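Bench Notes: Does the Mat Matter?

By Kylie Rutherford

Every July somebody writes in to tell me I should put a mat down. This year it was a Donnelly catalog with a page folded over and the words "you need this" in pen. I have been sorting and fitting small parts on a bare table for a long time and I was not in a hurry to be told I'd been doing it wrong. But the letters keep coming, so I gave the subject a fair hearing, or as fair as I was going to manage.

The claims for a dark mat go like this. Small metal parts show up better on it. They don't roll. They don't ring when you drop them, and they don't skate off across the table and under the radiator. The Prilten people go further and say on their packaging that a good mat will make you faster. Faster at what, they don't say. I have two of their mats and I remain the same speed.

I'll grant the first claim. Silver gears on a white tabletop are a nuisance under an overhead light, especially the little spur gears, where you need to see the teeth to know which way you've got the thing turned. On black they stand out. Zodwa Moodley, who has the bench across from mine on Monday evenings, has been saying so since she joined, and she was right, and I have told her so once.

White parts come off well too. The round plate with the big hole in the middle is the sort of part I used to lose sight of on my own table, and its peg was worse. Put it on black and you can find the peg without feeling around for it. 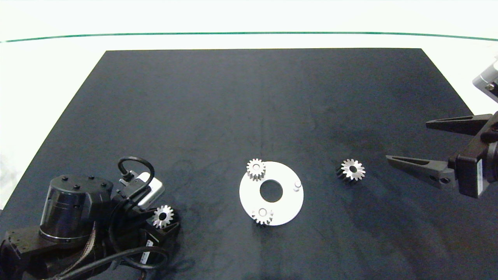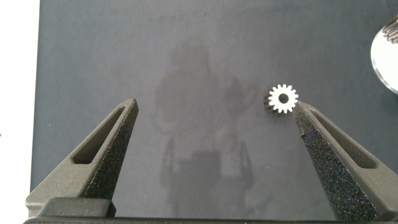
Rolling is where I part company with the catalog. A spur gear lying flat on its face is not going anywhere on any surface you like, mat or no mat. A gear that gets up on its teeth will go wherever it wants. I tried it on the Bultero mat, the Prilten mat and the bare table, giving the gear a nudge with a fingernail each time, and if there was a difference I couldn't see it. Zodwa says I nudge too hard. Maybe so, but I nudge the way I nudge, and I'm the one using the bench.

Then there's dirt. Black hides oil and shows everything else. Chalk, skin, eraser crumbs, the dust off a paper towel, all of it turns up as pale smears, and wiping mostly moves them to a different corner. The care sheet that came with the Bultero says to use a damp cloth and "allow to rest." I allowed it to rest overnight. It looked the same in the morning.

And shine. If you do buy one, take it out of the wrapper at the store and tilt it under a lamp. Some of what is sold as matte has a sheen on it, and leaning over a sheen with a lamp behind you is tiring on the eyes after an hour. Rarkent sells one for $49 that they call "glare free," and I'd want to see that for myself before I handed over $49. A plain sheet of dark craft foam does most of the same job for pocket change. It curls at the corners, so tape it.

What I have changed, grudgingly, is where the loose parts go. I used to leave them wherever there was room, including on top of whatever I was working on, with the teeth hanging over the edge. One bump of the elbow and you're on the floor with a flashlight. Now they get a spot of their own to the side, and I pick them up from there. You can do this on a mat. You can also do it on a tea tray.

So the mat stays down on my bench for now, mainly for the white parts. If you swear by yours, write and tell me what it does that a tray doesn't, and please leave the catalog pages at home. Next month I'll be looking at tweezers, and I have opinions about those already.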